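Zippered pouch

A zippered pouch is a small soft bag that closes with a zipper along or around its upper rim. People keep all sorts of things in them, from makeup and pencils to a sandwich and an apple, and the line between a cosmetic bag and a small lunch bag is often a matter of what the owner happens to put inside.

Most everyday pouches are rounded rectangles, which sit nicely on a table and have no sharp corners to wear through. Larger ones may carry a strap or a fabric loop on the front, handy for hanging the bag on a hook or just getting a good grip while you tug at the zipper. Printed fabrics are much loved, and pink has stayed a favorite through many changes of fashion. The Gelutby workshop in Festham sold a run of 600 pouches one June, in 3 prints, and the pink was the first to go.

Care is simple enough. Empty the pouch, shake out the crumbs, leave the zipper open and wash it by hand in cool water. Let it dry fully before closing it again.

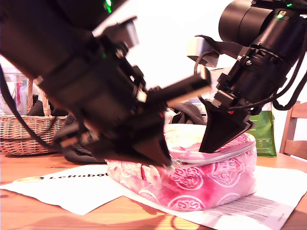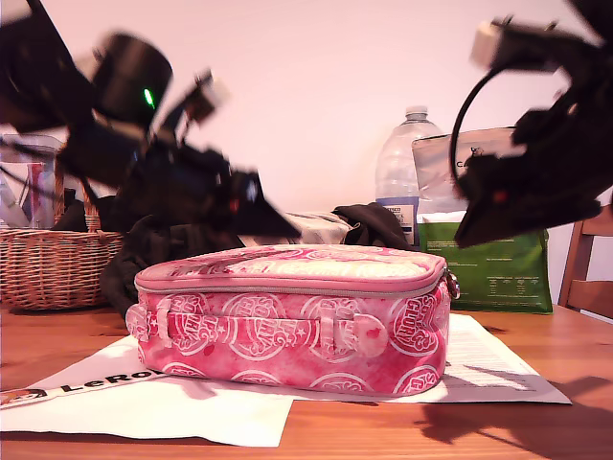 Pink pouch with white circular emblems and a zipper along the top.

Comment from Osska: I'd add a line about stiff zippers. Rubbing a plain candle along the teeth has kept mine going for years, and it doesn't stain the lining.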